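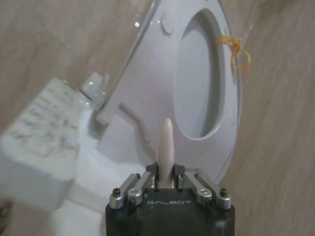

Cleaning under an electronic bidet seat
By Aisyah Menon

A bidet seat adds a plastic housing, a power cord and a control panel to a fixture that used to be a bowl and a tank. The cleaning routine changes accordingly. Most owners still wipe the top and stop there.

Start with the seat raised. Its underside collects splash along the inner rim and at the bumpers, where a flat cloth skips. Use a damp microfiber cloth and mild dish soap. Abrasive powder dulls glossy plastic, and the dull patches then hold dirt. In the Seltdale apartments I visited for this piece, 43 units with seats of mixed age, worn gloss was the most common fault.

The tank takes less time. Wipe the seam under the lid and the base of the flush lever, then dry both.

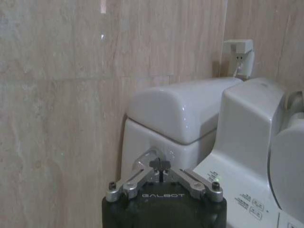

Chrome spots quickly in hard water areas, so a dry cloth matters more than the cleaner. Run it behind the lever as well as over it.

The bowl needs contact time. Apply descaler below the waterline and leave it for the period on the label; Clokance, the product stocked at Seltdale, asks for 60 minutes on old stains. Keep it off the seat hinges and the panel.

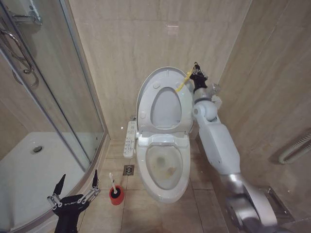 Seat and lid up, with the control panel at left and the brush in its red holder.

Let the brush drip over the bowl before it goes back. Rinse the holder every week or so. Neglected holders smell long before the toilet does.

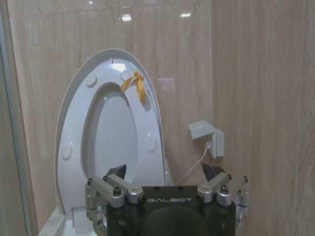 Power and wall outlet

Unplug the seat before any wet work near the hinges. Dry your hands first, and close the outlet cover when you finish if the plug allows it.

41 shares | 3 comments

Comments

Halim: Old toothbrush for the bumpers. Works fine.

Stana: An hour for descaler is optimistic in my building. I give it 90 minutes.

Halim: Same, on the older bowls.

Related
Grout lines on light floor tile
Shower glass without streaks
Floor drains and odor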